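4.2 Comment language under actors' style posts

The second part of the study looks at how followers write to regional film actors when a post shows clothing and makes no mention of a film. We collected public comments from the fan pages of actors working in two industries, Urkau and Plavmont, over one release season ending in October. Posts that carried a trailer, a song clip or a paid product tag were taken out first. What remained was 2832 comments under style posts and 3829 under posts tied to a film. The two sets were coded with the same sheet, described in Section 3.

Coding was done by hand. Each comment was given one main label: praise for the outfit, praise for the person, a question about upcoming work, a complaint, or other. Comments made up only of emoji were placed in "other" unless the same user had also written words under the same post, in which case the two were read together. Coders worked in 20-minute blocks at home, on their own laptops, and logged each block in a shared sheet. An earlier round with longer blocks was dropped from the analysis after the labels drifted toward "praise for the person" near the end of each sitting.
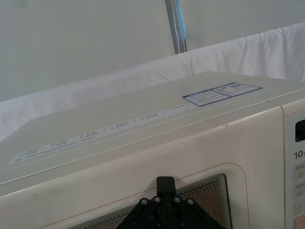

Figure 3. Microwave oven, top of appliance.

The label that caused the most trouble was praise for the outfit. Many followers name a garment only to get to the actor ("that sari knows who it belongs to"), and others praise a color without saying whether they mean the cloth, the lighting or the actor's makeup. We settled on a narrow rule. A comment counted as outfit praise only if it named a garment, a fabric, a color or a piece of jewelry and said something good of it. Under this rule the label shrank a good deal, and most of what left it went to praise for the person.

Style posts drew more questions about upcoming work than we had expected. A follower who sees a new haircut often takes it as a hint about a role, and asks. These questions tend to come early in a thread and are then repeated by others, sometimes word for word. On the Plavmont pages the actor or the page manager answered now and then, and the thread usually turned to the film from that point on. On the Urkau pages we found very few answers of any kind, and the threads stayed on clothes and looks for longer.

Complaints were rare in both sets but took different shapes. Under film posts they were mostly to do with release dates, ticket prices and dubbing. Under style posts they were split between followers who thought the actor should post less and followers who thought the page had been slow to post. A small group objected to the clothes themselves, and those comments drew the longest replies from other fans.

We also checked whether a pose or an outfit seen in an earlier post changed the response. It was common for followers to notice a repeated dress, and they were mostly kind. Several took it as a sign that the actor dressed herself – a point that came up again in the interviews.

4.3 Follower interviews

We spoke with a small number of followers who had commented under both kinds of posts. The talks were held by voice call and covered how people came across the posts, whether they read other comments before writing, and what made them write at all. Most said they wrote quickly and did not go back to see if anyone had replied. Those who ran fan pages of their own were more careful, and several kept drafts.
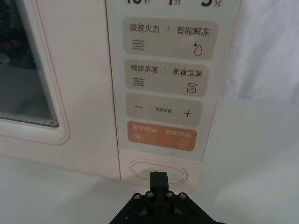

Man-lok Kuo told us that the outfit was only ever the excuse for writing. A film post, in his words, "already has its own crowd," and a comment there is lost within minutes, while a style post on a slow day leaves room to be seen. He added that he would leave a comment on a dress he did not care for if the thread was still short.

Others put it less strongly, but timing came up in most of the calls. We did not record the time of each comment to the minute and so cannot test the claim with the present data. Section 5 returns to it with the thread lengths, which serve as a weak stand-in.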